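Home Our Projects Grants News Get Involved

Gornley Well Water Testing: Progress Report to the Fludero Fund

Hi all,

It's October, so you're owed a report, and I have more to tell you than I did in the spring. I'll start with the testing, then go through the money, the outreach and a couple of things that went sideways.

The short version is that we have now tested 91 private wells in and around Gornley. When I wrote the proposal I promised you 50 by this point and privately worried I'd be explaining why we only got to 30. What changed was the church supper in the spring. I'd brought a stack of sign-up cards and put them next to the pie, and people took them home and passed them over fences to their neighbors. I had calls for weeks afterward (several of them before seven in the morning, farmers being farmers).

We test for nitrate, bacteria, arsenic, lead and hardness. The nitrate numbers are what I expected. Wells on the low side of Lehner Road, where the ground is sandy and the corn comes right up to the yards, run higher than anything up on the ridge. The arsenic results surprised me. We found it in a small pocket of wells out toward Fallivska, all of them deep ones drilled into the same rock, and most of the families had no idea. They'd been told a deep well was a safe well. I went out and sat down with each household before any letter went in the mail, and I'd do it that way again even though it ate most of a month.

Two of those homes have already put in under-sink filters. One is still deciding between a filter and a new well, and the rest are waiting to see what kind of help is out there. I'll come back to that.

We lost a batch of bacteria samples in the summer. They have to get to the lab cold and on the same day, and the cooler sat in my back seat while I waited for a tow truck with a dead alternator. The lab turned them away, quite rightly. I had to call every one of those families and ask them to let me come back, and everybody said yes. We now keep a spare cooler and a spare driver on call for every collection day, and I've stopped scheduling pickups for late afternoon.

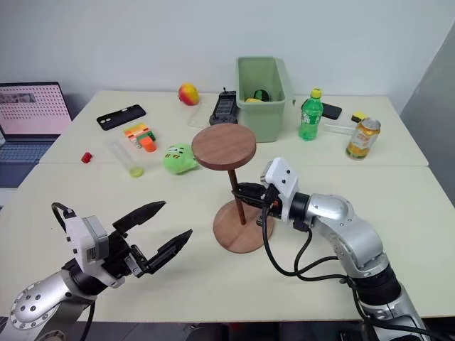

The two cream-colored tables, pushed together.

On to the outreach. The Saturday drop-in hours are the best thing we've started this year. People bring in their lab sheet, often folded up very small, and we go over it line by line until it makes sense. I've learned to begin with the question they came in with, which is nearly always "can I give this to the baby?" or "is this why my kettle looks like that?" The kettle is hardness, and I get to be cheerful about the kettle. We print the results in bigger type now, with the safe limit right next to the number, and the phone calls asking me to translate have dropped way off.

We also mailed 772 postcards to every rural address in the township. I wasn't sure postcards were worth the stamps, but people stick them on the fridge and call months later, so I'd like to do one more round after the holidays. I want to change the wording, though. "Free well test" made some folks think we were selling water softeners, and I got an earful from one gentleman who'd already thrown two salesmen off his porch.

School visits have been slower. We did the fifth grade and the high school chemistry class, and the chemistry kids were terrific — they argued with my map and they were right about one of the dots. The middle school visit got bumped twice by their testing calendar and will have to wait for winter.

Money next. We're on budget overall, with lab fees over the line and mileage under it. The lab fees are simply more wells than planned. I moved $600 out of printing to cover part of the difference, which your guidelines let me do without asking, but I'd rather you heard it from me. The full ledger is attached, receipts and all. The alternator was mine and is not in there.

What's left before the grant period ends: finish the Fallivska side, retest the high nitrate wells now that the fields are harvested, and get the map into a form the township can keep using when I'm not around to nag. I've started writing down how the map gets updated, step by step. It's dull work and I keep finding steps I do without thinking.

And my one ask. Would you be open to letting unspent mileage go toward filters for the arsenic households? It wasn't in the proposal and I understand if the answer is no. It wouldn't cover all of them, but it would cover the ones with small children, and I'd like to have those in before the ground freezes. If you need a separate letter for that, tell me who to address it to and I'll have it to you the same week.

Thanks for your patience with my long emails,
Jyoti Negi
Project lead, Gornley Well Water Testing

Contact us | © Gornley Well Water Testing | Back to top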